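**Square-shouldered bottle** (also *square jug*, *square round*, or in some trades simply *a square*) is the everyday name for a rigid plastic bottle with a boxy body, rounded upright corners and a broad shoulder that leads to a round neck. It is one of the most useful shapes ever given to a piece of household packaging, and one of the least written about. Powders, tablets, granules and thick liquids all travel in it, and the empty ones go on to hold nails, birdseed, buttons and paint water for years afterward.

This article covers the shape itself, its parts, how it is made, how it is stored and opened, and the surprisingly lively world of people who collect and reuse it.

## Name

There is no single agreed term. Packaging catalogues tend to sort bottles by cross-section, so that a "square" is anything with four roughly equal sides, an "oblong" has two long and two short, and a "round" is a cylinder. The rounded corners of the usual household version led some sellers to the odd-sounding "square round", which is still heard. Collectors mostly say "shoulder bottle", a habit spread by Rhea Pascual's newsletter *Neck and Shoulder*, where the flat upper slope is treated as the feature that makes or breaks a good example.

## Shape and parts

### Body

The body is a box with its edges softened. Truly sharp corners are hard to mould in a blown bottle: the plastic stretches furthest to reach them and ends up thin there, so a dropped bottle splits at the corner first. Rounding spreads the wall more evenly. It also makes the bottle far nicer to hold, especially with wet hands.

Flat sides have two great virtues. They pack with very little wasted space, and they give a label somewhere calm to lie. A label on a cylinder has to be read in turns, a bit at a time. On a square bottle the whole front panel faces you at once, and the directions can have a side to themselves.

### Shoulder

The shoulder is the part between the vertical sides and the neck, and it varies more than anything else. On a steep-shouldered bottle the contents pour cleanly, with little left behind when the bottle is tipped. On a broad, flattened one there is more storage for the same height, but a spoonful of powder will often hide in the corners until the bottle is turned and tapped.

A fine ridge usually marks the point where the shoulder turns down into the front. It stiffens the top of the panel and helps the bottle bear weight when others are stacked above it. The shoulder also catches dust like a windowsill! Anyone who has taken a bottle from the back of a laundry shelf will know the grey film that gathers there first.

### Neck and finish

The neck is round even when everything else is square, for the simple reason that a screw cap has to turn. The threaded part is called the *finish*, a word borrowed from glassmaking, where the lip was the last thing the blower worked on. Below the threads there may be a bead or a collar, used by filling machines to support the bottle and by the cap as a place to stop.

### Cap

Most caps are ribbed. The upright ridges, called *knurling*, let the fingers grip and also let a capping machine get hold of the cap and spin it down to an even tightness. A wide cap suits powders and tablets, where a scoop or a couple of fingers must fit through the opening. A narrow one suits liquids.

Child-resistant caps have an outer shell that turns freely until it is pushed down or squeezed, at which point it locks onto an inner cap. They look much like ordinary ones from the outside, and the rattle is often the quickest way to tell them apart.

## Manufacture

The usual material is high-density polyethylene (HDPE), a tough, slightly waxy plastic that is milky when left uncoloured. Adding a white pigment makes it opaque, protecting the contents from light and giving the label a clean background. Thin-walled white bottles may still let some light through, and holding one up to a window is a time-honoured way of checking how much is left.

In *extrusion blow moulding*, a hot tube of plastic called a parison is lowered between the halves of a mould. The mould closes, pinching the bottom of the tube shut, and air is blown in until the plastic meets the cooled walls. The pinch leaves a straight scar across the base, and the two mould halves leave a faint line up opposite sides. Finding these lines is one of the small joys of looking closely at a bottle, and once you know they are there you will see them on everything from shampoo to motor oil.

The caps are made separately by injection moulding, usually in polypropylene, which is stiffer and holds a thread well. Because cap and bottle are different plastics, their whites seldom match perfectly, and they can drift further apart as they age.

## Labels and colour

White bottles with red lettering or red borders are a long-running favourite for cleaners, tonics and workshop supplies. Red stays legible at a distance and prints cheaply as a single ink. Designer Ilgın Kurtuluş, who drew labels for the regional brand Pudis before moving to book covers, called the bordered panel "a picture frame for boring information", and meant it fondly.

Common arrangements include:

- a thin border following the edge of the label
- an oval or banner near the top, holding the brand name
- a fine dotted or gridded tint used to get a paler colour out of the same ink
- a wraparound strip, with directions and warnings on the sides

The dotted tint deserves more love than it gets. Up close it is a field of tiny marks, and from a step back it blends to a soft pink. Misprinted tints, where the dots have drifted over the border, are eagerly traded.

## Storage and handling

Square bottles are happiest on a shelf with their front panels outward. They will also lie flat without rolling away, a real advantage over the cylinder on a boat, in a camper or on a sloping bench.

A few habits make them easier to live with:

1. Wipe the shoulder before opening, so that grit does not fall in with the cap off.
2. Wipe the threads after pouring. Dried residue there is the usual cause of a cap that sticks.
3. Start the cap by turning it backward until it drops slightly, then tighten. This keeps the threads from crossing.
4. Leave the original label on, even on a half-empty bottle.

For a stuck cap, a rubber band around the ribbing gives a surprising amount of grip. Warm water over the cap also helps if the contents allow it.

Bottles that have held cleaners, garden chemicals or medicine should never be reused for food or drink, however well they have been rinsed.

## Collecting and reuse

The hobby is small, friendly and growing. Janelle Tolentino's collection, kept in a converted sunroom and open to visitors each August, stands at 662 bottles, arranged by shoulder angle. Visitors expecting rows of sameness tend to stay much longer than they planned. Among the prized pieces are the early Lysenko squares, with a neck set off-centre for easier pouring, and the short-lived Gunduvis stacker, whose base was hollowed to fit over the cap of the one beneath.

Collectors grade the condition of body, cap and label separately. Specks and scuffs on the body count for little, a replaced cap counts for a good deal, and a label with its full border intact can lift a common bottle into something worth driving for. Jhun Bautista, who swaps duplicates by mail, keeps caps and bodies together with a loop of cotton string – tape pulls the label ink and leaves a gummy edge.

Reuse is the other half of the story. Jayson Panganiban's workshop guide *Ten Squares* sets out 10 projects for empty bottles, from a paintbrush soaker to a scoop cut on the diagonal through one lower corner. The scoop is wonderful – the shoulder becomes the back of the bowl, the neck becomes the grip, and with the cap left on nothing runs down your sleeve. Drawer bins are nearly as popular. With the tops cut away, 20 bodies of the same size make a tidy grid for screws and fittings, and the flat sides mean they stand snugly against each other.

Where bottles go for recycling, local rules differ on whether the cap should be left on, so it pays to check.

## Gallery
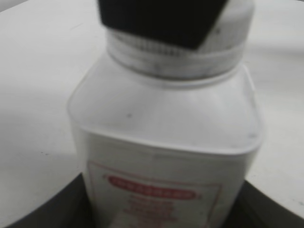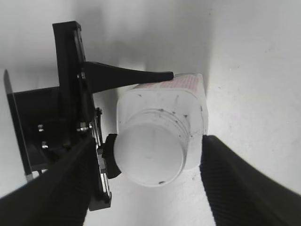

*White square-bodied bottles with round caps: a ribbed screw cap and red-bordered label (first), and a cap seen end-on, with a pink-red label strip at the body's far edge (second).*

## See also

- Blow moulding
- Clullex closure
- Knurling
- Oblong bottle
- Screw cap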